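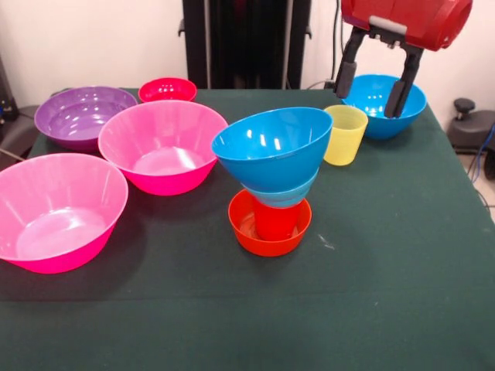 ## Why do you have so many plastic bowls?

I started with one set for picnics, in August, and then my sister gave me hers when she moved, and then I found more at a car boot sale (89p for a bundle, I wasn't going to leave them there!). I'm Witold Domański, I write these pages, and bright plastic bowls and cups are what I get asked about more than anything else. So I've put the usual questions in one place.

## Which ones do you reach for most?

The pink ones, every time. They're deep, so salad stays in when you toss it, and two of them will see you through most family lunches. Purple is for crisps. The little red one does olives or dip, or a boiled egg if all the egg cups are dirty.

## Can I stack different sizes together?

Yes, but put the widest at the bottom. I like a low orange-red bowl flat on the table, a red cup standing up inside it, and a light blue bowl over the top of the cup. It makes a sort of cake stand, and children love it. Don't put soup in the top one. A handful of grapes is plenty.
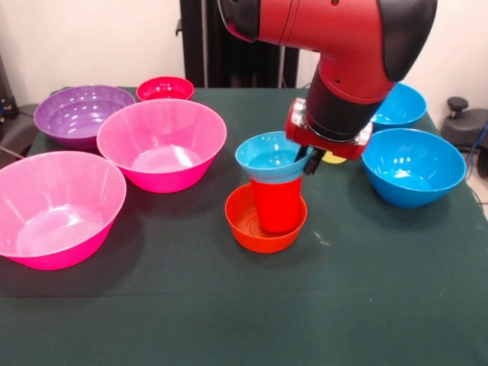
## My stack keeps tipping. What am I doing wrong?

Probably the cup. If it isn't standing flat on the floor of the bottom bowl, everything above it leans. Some bowls have ridges on the inside, and a narrow cup can end up perched on one, so give it a little wiggle until it settles. Then lower the top bowl on slowly. Hold it by the rim and you'll see what's going on underneath
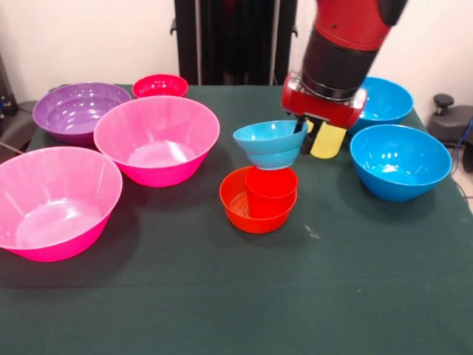
and if it still leans, swap the cup for a wider one. I've had good luck with the short Tremska tumblers, which are a bit dumpy but very steady. A cloth on the table helps too. Mine's dark green and the bowls don't skate about on it the way they do on bare wood. I've also used an old bath towel, folded once, and that was fine.

## How do I get two bowls apart when they're stuck?

Ah, the classic. Cold water in the inner one, stand the outer one in warm water, wait a few minutes and twist. Please don't use a knife! I split a lovely Broma bowl that way and I'm still cross about it.

## Do the colours fade?

Mine have, a bit, mostly the ones that lived on the windowsill. Keep them in a cupboard and they'll be fine for years. I wash everything by hand, with a soft sponge, and never the green scratchy side.

## Should I store them by colour or by size?

Size, I'd say. Colour looks gorgeous on a shelf, and I do like my pinks and purples together when people come round, but it eats up space and you end up lifting everything down to get at the smallest cup. 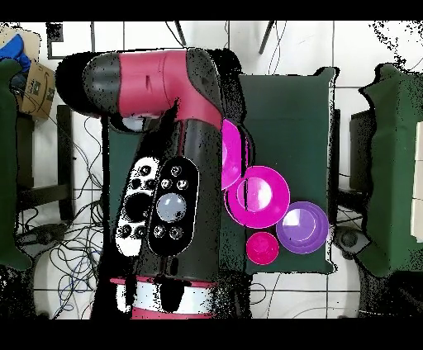

Bjartur Bjarnason disagrees with me on this and wrote in to say that colour is the only system his children have ever stuck to. Each child has one, they fetch their own and put it back, and he'd happily lose half a shelf for that. Fair enough! I might try it at Easter.

## Where can I buy odd ones to fill the gaps?

Charity shops first. After that, Dauda sell singles, and I got a spare yellow cup from them with no fuss at all.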